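Hukeo Opens Orders for the New Trorden SUV

5 August 2020

Hi everyone, Beatriz Serrano here from Hukeo. I've been driving pre-production cars up and down the hills behind our Saravora plant since winter, and I finally get to write the press release I've been itching to write. The all-new Trorden is open for orders today!

If you know the old one, you know it was a good, honest truck with the turning circle of a ferry. We fixed that. The new Trorden rides on a shorter wheelbase, the steering is a lot quicker, and I can now park it outside my own apartment without asking a neighbor to wave me in. It still has a proper low range and a locking rear differential (I fought for that one, and I'd do it again).

There are three trims. The base car gets cloth seats and steel wheels, the middle one adds heated seats and a power tailgate, and the top one, the Kamata, comes with 20-inch wheels, a glass roof and the dark green paint everybody keeps emailing me about. Yes, you can have the green on the other two. It costs extra, sorry. 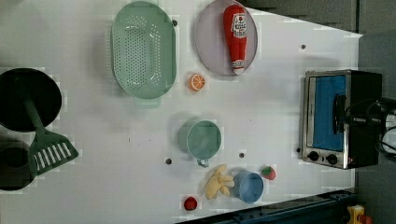
Toy colander, plate, ketchup bottle and orange slice on a white tabletop.

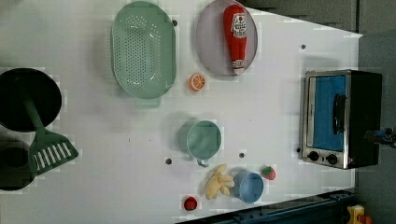 Now, the back seat. My colleague Wekesa Muli runs our interiors team, and he spent a ridiculous amount of time back there with his knees up, checking legroom with the front seats pushed all the way back. The bench slides now, and it folds flat in one pull. There are four USB ports in the cabin, two of them in the second row, and the cup holders will take a big water bottle without crushing it. The old ones wouldn't, and we heard about it.

Under the hood you get a choice of a turbo gas engine or a diesel, both with an automatic. The fuel tank holds 59 liters in either version. A manual is not planned for this generation. I know, I know, I asked too.

First cars reach dealers in October, and if you put your name down this month we'll throw in the rubber floor mats and the roof rails. Test drives can be booked through your local Hukeo dealer, who will also have paint samples and the full option list, including the tow package.

Reporters who'd like a car for a few days can write to me at the Hukeo press office in Saravora. Tell me which engine you'd like and whether you plan to take it off pavement, so I can put the right tires on it.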